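Shared Workshop Notebooks > Bench Automation
5 min read
8 comments

Entry 2022-05-30
Dastell build, tube handling
Entered by Nandini Gowda

Purpose of this entry: to record the condition of the Dastell arm following the wrist rebuild, and to set out the work that remains before the June review. Members who use the bench should read the section on cabling before powering the arm.

The wrist motor bracket was removed and refitted with the longer bolts supplied by Stutard. Play at the joint, which had been noted in the previous two entries, can no longer be felt by hand. The joint offsets were then entered again from zero. The old offset file has been kept under the name Skirnonow and is not to be loaded with the present bracket, as the two do not agree at the wrist.

The gripper continues to use the flat fingers. Closing force is set at 19 on the controller scale. A setting of 8 was tried first and allowed the tube to turn between the fingers when the wrist rotated. Any change to this value is to be written in the notebook with initials.
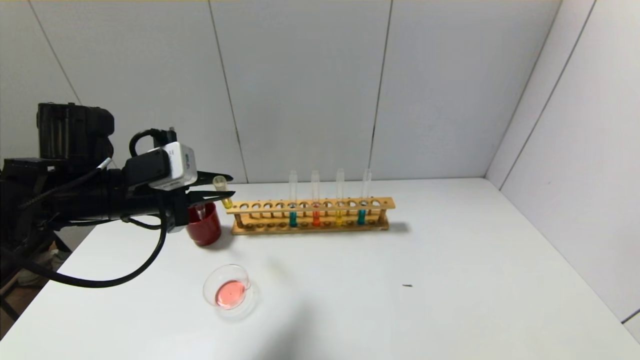
Tube in the gripper over the red mug, rack behind.

Colored water is used for all trials. The colors serve only to make a tube easy to tell from its neighbor and have no other meaning. Glassware is to be rinsed and returned to the shelf marked Kiều at the end of each session, including the petri dish.

Cabling. The main cable still hangs in a free loop under the arm. The present length is needed for full rotation of the wrist, and a shorter run was found to pull on the connector when the arm reached toward the far end of the rack. A loop of this size can, however, touch the table. The proposal is to fix one clip at the forearm and leave the remainder free. Until the clip is fitted, members are asked to keep low glassware out of the path of the loop - in particular anything placed toward the front of the table.

Tilt. The pour routine is divided into an approach, a slow tilt and a return. The angle at the end of the slow tilt is stored as 88 degrees. The controller will accept 90, but at that value the wrist comes close to its limit and the return move begins with a visible jerk. The lower value is to be retained. The open end of the tube must be clear of the fingers before the tilt begins, and the grip point has accordingly been moved down the tube.

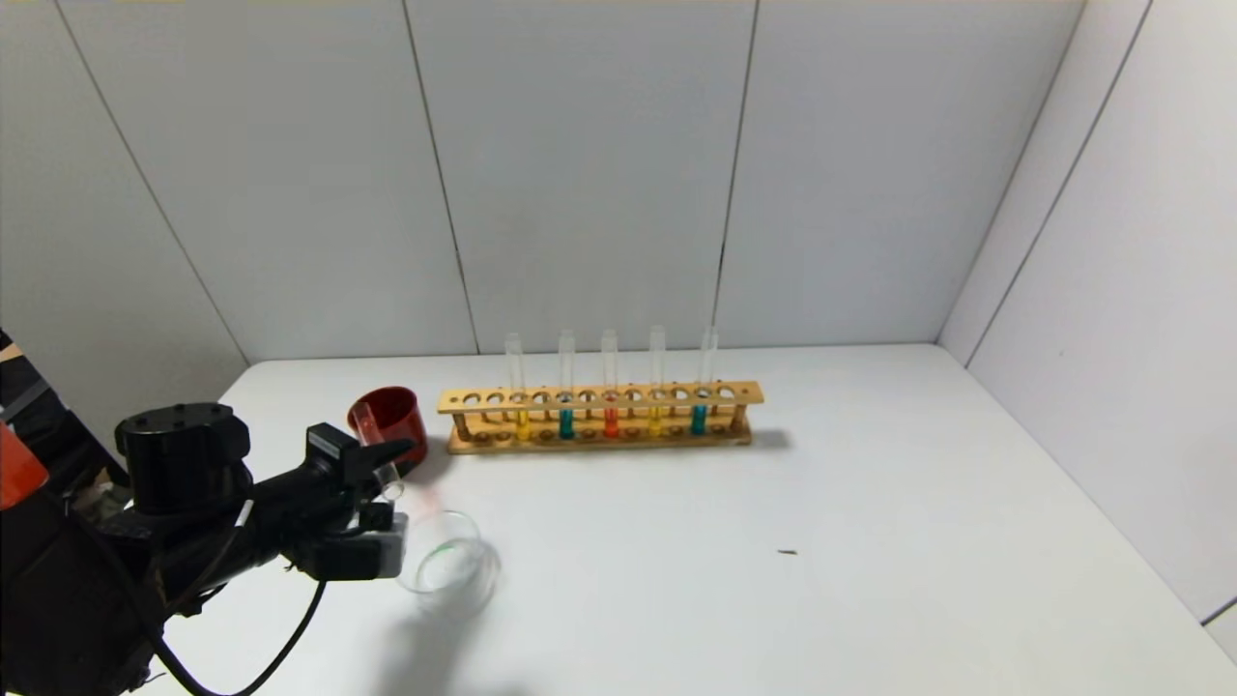 Open items

The rack position is entered by hand at the start of each session. A pair of stops fastened to the tabletop would remove this step. Wood offcuts are available in the workshop and no purchase is required.

Containers of different heights need separate approach points. At present the routine holds one point only, and the arm must be jogged by hand when a taller vessel is used. A small table of heights, kept with the program, would be sufficient. The approach should be made from the side, with the fingers level, and the final move should be run at reduced speed until the new points have been checked.

The stop button has been tested from both sides of the bench and cut power on each press. This test is to be repeated whenever the wiring is altered.

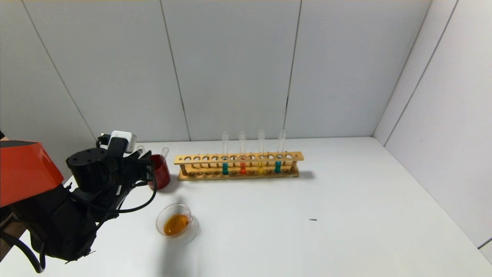
Đạt Lò: I agree with keeping the lower tilt value, but I would ask that the clip wait until I have measured the cable with the wrist at both limits. On the last arm we clipped it too near the joint and the jacket split within a month. I also think the heights should go in a plain text file next to the program, so that they can be changed without opening the routine itself.

Reply, N.G.: Agreed on both points. The clip is on hold pending the measurement. I will set up the text file and enter the mug first. The stops for the rack can go ahead in the meantime, provided they are clamped and not screwed down until the rack position has been confirmed.

Filed under: Robot Arms, Workshop Log
4 shares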